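In praise of the nearly bare table

I've had the same argument with my sister for years now, and with both of us stuck indoors it has moved on to the phone. She thinks a table is for putting things on. I think a table is for clearing. We are both grown women and you'd hope we had something better to talk about, but there we are.

My side of it goes back to a rented flat in Cellville, where the kitchen table was also the desk, the ironing board and the place where post went to die. I once found a gas bill for 63 pounds under a bag of onions, so long overdue that the second reminder was under there as well. I paid it, put the onions in a cupboard and wiped the whole top down with a hot cloth. Then I sat there with a cup of tea, feeling as if I'd moved house.

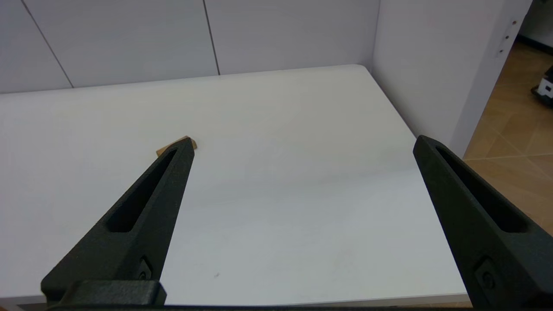

People hear "clear table" and assume I mean a show home, all lilies and no crumbs. I don't! A completely empty table makes me nervous, as though someone's about to come round and value the place. What I like is a plain top with one thing on it, and the thing can be as dull as you please. A little block of pale wood lying flat on a white table will do me nicely. You look at it properly, because there's not much else to look at, and you notice the colour of it, which you'd never do if it was wedged between the toaster and the car keys. White's a good colour for this, too, though it does show every speck.

My friend Mayu Amano goes further than I do. She has one drawer, just the one, where anything left on her table at bedtime gets swept, and she goes through it in March. I tried this and lost my reading glasses for 15 days, so I can't recommend it wholeheartedly. But I do like the bedtime part. Ten minutes with the radio on, plates away, papers in the tray, and whatever you're halfway through (a jigsaw, a bit of mending) can stay out on its own.

My sister says this is all very well if you haven't got children, and she's got a point -- her table in Kirnard has seen poster paint, hamsters and a whole papier-mache volcano. I'm not asking her to give up the volcano. I'd just like it to have the table to itself for an afternoon, without last week's shopping list stuck to the bottom.

She's ringing again tonight, and I expect she'll tell me what's on hers. I've got the ironing on mine at the moment, so I shall probably change the subject.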